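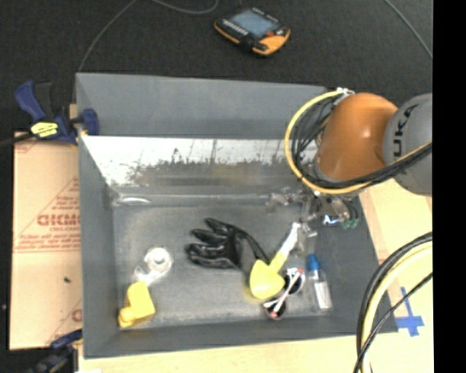 The KUKA over the bin, with the yellow scoop and the work glove.

Aug 11, 2020

I promised back in June that I'd write up the grasping numbers, and then the summer got away from me, so thank you for being patient! We let Toma (our grasp picker) make 2040 attempts on household odds and ends, and 1548 of them ended in a clean lift. I'm awfully pleased with that — the old version never came close. The change was small: Toma now scores five candidate grasps and tries the top two in simulation before the arm moves at all. Gloves are still a misery, I'm afraid, because they fold up differently every single time, and sunglasses aren't much kinder. More on those once I've finished cleaning up the logs.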